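Fluid Rates in the Older Cat

Chronic kidney disease accounts for a large share of the feline caseload at any general practice, and subcutaneous fluids remain one of the more common treatments sent home with the owner. The method is simple. The details vary a good deal from one clinic to the next, and a review of discharge sheets at the Stoltell group of small animal practices in February found that written instructions for the same condition differed in volume, needle gauge and interval.

The review covered 12 clinics. At five of them the sheet gave a volume but no interval. At two it gave an interval and left the volume to be filled in by hand, and on several of the copies examined the space was blank.

Volume should be set by body weight, hydration status and the stage of disease, and it should be revisited at each recheck. A cat that is drinking and eating well may not need fluids at all. A cat with heart disease may be harmed by them. Auscultation and a resting respiratory rate belong in the record before the first bag is dispensed, and owners should be shown how to count breaths in a sleeping animal.

Needle choice is mostly a trade between comfort and time. An 18-gauge needle delivers the dose quickly and is more noticeable going in. A 20-gauge needle is better tolerated by many cats but lengthens the session, and some animals object more to being held than to the needle itself. Wall thickness also matters. Thin-wall needles of the same gauge have a wider bore and flow faster.
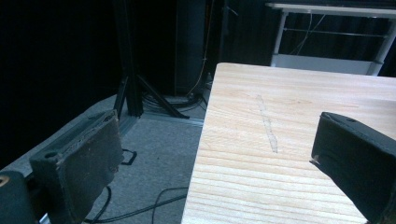 Jelle Declercq

Bag height has a larger effect on flow than most owners expect. Raising the bag increases the pressure driving the fluid, and a bag hung from a door frame will empty noticeably faster than one set on a shelf beside the animal. The Stoltell sheets now tell owners to hang the bag well above the cat and to leave it at the same height each time, so that a change in flow points to the needle or the line.

Temperature is less settled. Fluids at room temperature are accepted by most cats. Warming the bag in a bowl of warm water is reasonable if the fluid is checked against the inside of the wrist first. Microwaves heat unevenly and should not be used.

Sutrisno Govindasamy, who runs the feline clinic at the Zurncombe branch, keeps a log of every cat on home fluids. Of the 17 cats enrolled when the new sheet was introduced, 12 were still receiving fluids at the second recheck. Three had been taken off treatment on the basis of blood results, and two owners had stopped on their own. "Both of them stopped over handling," Govindasamy said. "The cat had started hiding. We should have asked sooner."

His clinic now books a nurse appointment within a week of the first home dose. The owner gives the fluids and the nurse watches. Common faults are a needle pushed through both sides of the skin fold, a roller clamp left partly closed, and repeated use of the same site.

Recheck intervals depend on stability. Weight, blood pressure, creatinine, potassium and packed cell volume are the minimum at each visit. Potassium deserves particular attention in cats on long-term fluids, as losses in the urine may outpace intake. Opened bags should be dated, and cloudy fluid discarded.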